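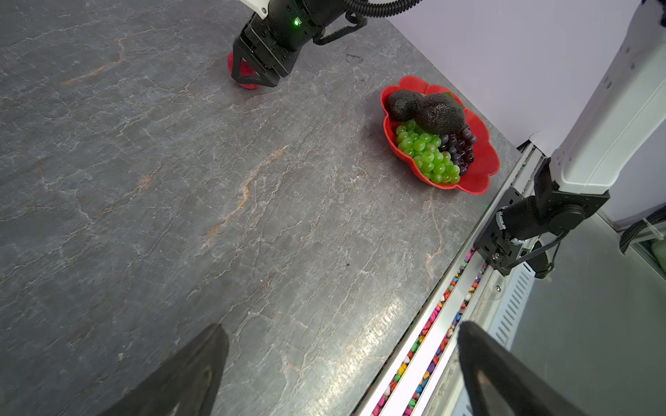 plotum_kev
Need a sanity check on our shared table rules before I print them. Two arms, one table, grippers can meet in the middle. My draft says only one arm gets to be inside the pick area at a time, the other one parks. Sounds simple but half our tasks are stuff like the one up top, one gripper down on the fuzzy red piece and the fruit bowl right next to it, and the other arm's fingers open over the same tabletop. By my rule that's a violation. By the old rule (keep 115 mm between fingertips) it's maybe fine?? Homa Sharifi wrote the old one and she's moved over to Zeltach so I can't just ask.

grl_nyberg
Keep the distance rule, drop the parking rule. Parking kills your cycle time and people will ignore it by Friday.

tablesaw7
Disagree. Distance between fingertips is the wrong number. Fingertips aren't what hits, it's wrists and cable loops. Look at how far that corrugated cable swings out on the far arm. Measure from the fattest thing on the arm, cable included, or dont bother.

plotum_kev
ok fair. cable included. So what do you do when both have to reach in the bowl?

tablesaw7
Handoff token in software. Arm without the token stays above the rim. Slow speed for both. We had 6 wrist bumps last April before the token, can't remember one after.

grl_nyberg
a token is just parking with extra steps

tablesaw7
no, parked = home pose. Waiting above the rim isn't home. Big difference in time.

fekcombe_v
Valter Öberg here, I do the checks at Fekcombe. Both of you are skipping the boring part. Where is the clean-down rule? Ours is item 7 on the sheet and it gets skipped more than anything. Wall joints, trim, corners. Grit gets carried around and ends up in the finger pads. Also threads and hair, those wind up in joints.

plotum_kev
We wipe the surface every shift. Edges... less so
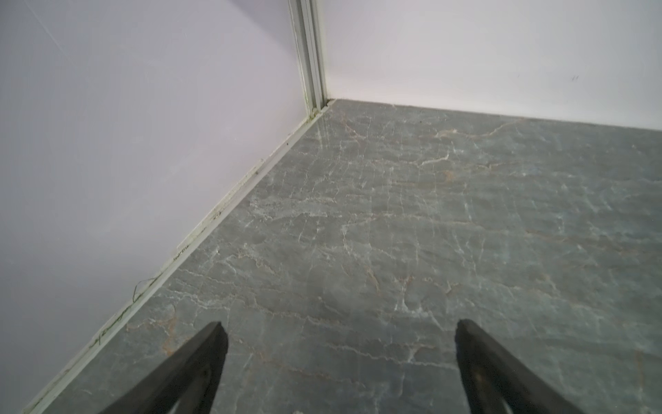
Corner by the metal profile, see the dark specks along the white trim

fekcombe_v
Yes so that's a fail on my sheet. Dark streaks along the seam, and there's a thread or hair by the wall too. Little label on the trim, is it an asset tag? Can't read it. If it can't be read up close either it needs replacing.

plotum_kev
no idea what the label is, will look. Doc 1415 is supposed to list all of them

grl_nyberg
Failing a cell over a dirty baseboard is silly imo. Log it, keep running. Save the stops for things that can hurt someone.

fekcombe_v
I didn't say stop. I said fail. Fail means cleaned before next shift, and somebody signs.

tablesaw7
+1 to that. And put it on the same page as the clearance rule, two sheets means one gets lost

plotum_kev
Rewriting tonight. Distance from widest point incl cable, token for the bowl, edges wiped and signed. Leaving the 115 in for now untill I can measure the cable swing properly. grl you can yell at me about the token after we try it

grl_nyberg
will do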